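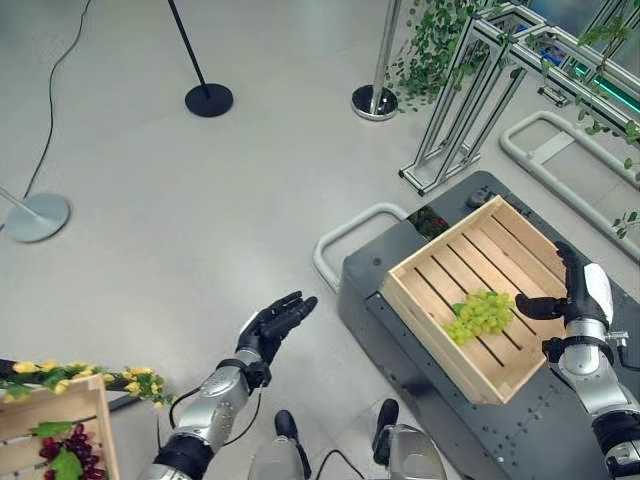
How much do you set aside for everything that isn't the robot?

A quarter of the robot price, if you want my number. I used to say a tenth and I was wrong three budgets in a row.

Posted 13 May 2019, written fast, forgive the mess. I've got the spreadsheet open in the other window and the Flidirbridge people want a final figure before I go home.

So. The plan is a two-arm setup with hands for the grape job. Crate to crate, fake fruit for now, real fruit in September if the money comes through. The big line on the quote is easy. Arms, base, controller, one price, you argue about it for a while and sign. Then the small lines start and they don't stop.

Cables first. I put down one lump for "cabling" last time and it was gone by the second week. Power runs, spares, strain relief, the long ones you need because the outlet is never on the side you drew it. This year cables get their own tab. 11 lines on it so far and I havent done the wrists.

Posts and rope for keeping people back. Rent or buy? Renting looks cheap until you do the third event. We bought. Turnham wanted them back every night anyway, what a pain.

Then the cart. I had a lab bench in the budget and crossed it out. A bench is fine if the work stays put. Ours doesn't. Something flat on top that you can park a crate on and shove out of the way, that's the whole spec. Paid less than the bench, spent what was left on shipping it. Ha.

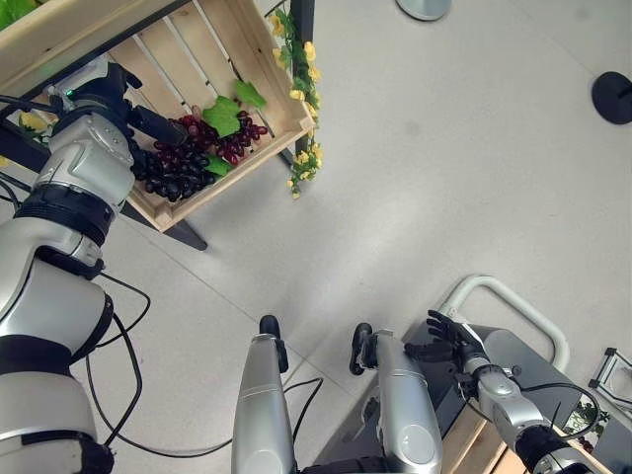
Jad Sleiman wrote back on the draft budget that I was padding the gripper line and should just price one end effector and be done, a simple gripper on both sides, forget fingers. Fruit doesn't care what picks it up, was the gist. Buy the fingers next year when you know you need them.

Fair. I did price it that way, it's in column F. Comes out a lot lower on day one. But then you pay for the swap: adapter plates, another round of integration time, somebody redoing the grasp code, and the rig sitting idle while all that goes on. Howells quoted us 3,228 dollars for the changeover work alone, parts not included. I asked twice because I thought it was a typo.

And grapes are floppy. A bunch isn't a box. It sags wherever you aren't holding it and I want two hands available for it, so for us the fingers stay in.

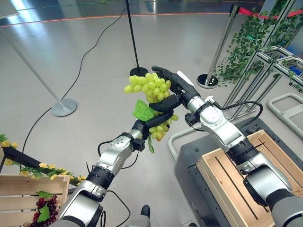

Which means a spare hand too. That's the line everyone tries to cut in review and I'm not giving it up. Lead time from Ludomden is 34 days, and that's if they have the parts. One bad finger and no spare, you've bought yourself a month of watching a very expensive coat rack. If you can't afford a whole spare, price out fingers and fingertips by themselves and ask for it in writing, because some places will only sell you the entire hand.

Props. Don't laugh, props cost money. Crates, fake grapes in more than one color, vines, flower garlands. I have 2,000 down for it and that includes replacements. Berries come off. Leaves get chewed up. Buy double of whatever the robot touches, buy one of whatever just hangs there looking nice. Keep the reciepts in one envelope, I didn't.

Wear parts next, and I keep having to put this back in every time finance takes it out.

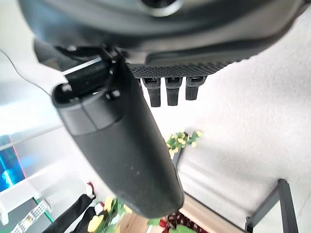 Pads, tips, little screws. Cheap each, so they get lumped in with "misc" and misc is the first thing to go when the total has to come down. Give them a name and a part number and they survive. Same with cleaning stuff, wipes and a small vac. Put it under maintenance, never under office supplies.

Still open for me:

Insurance during transport. Two quotes, wildly different, no idea why.

Service contract, first year or from year two? Leaning year two, the warranty overlaps.

Training days. Howells throws in one and it won't be enough, we need at least three, and someone has to cover our regular work meanwhile.

Floor time at Turnham, billed by the half day, so setup eats into it.

If you've done the transport insurance thing for a mobile rig send me who you used. I'll post the cleaned-up sheet once Flidirbridge signs off, minus column F.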